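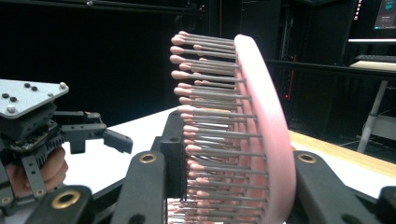 The Thampi Arrival Kit is supplied to immigration holding centres, community detention housing and short-stay reception sites. It gives each person personal care items of their own from the first night in custody. Hair care is included in every adult kit, and a brush with ball-tipped pins, such as the pink one shown, may be requested in place of the standard comb. Centres should record the preference on the intake form.

Contents
Toothbrush and toothpaste
Soap and shampoo
Comb or brush
Sanitary products, on request
Printed health rights card in 19 languages

The health rights card explains how to ask for a nurse, how to request an interpreter and how to lodge a complaint about medical care. Its wording was reviewed by Anitha Pillai, Detention Health Adviser.

Ordering
Product code: 3520
Carton quantity: 81 kits
Annual limit per site: 1000 kits

Orders for January delivery must be received by 30/10/2026. Kits are not to be withheld as a disciplinary measure, and sites that accept delivery agree to this condition in writing. Medication and medical devices are not supplied under this code.

Enquiries should be directed to Omolara Odukoya, Supply Programs, Thampi.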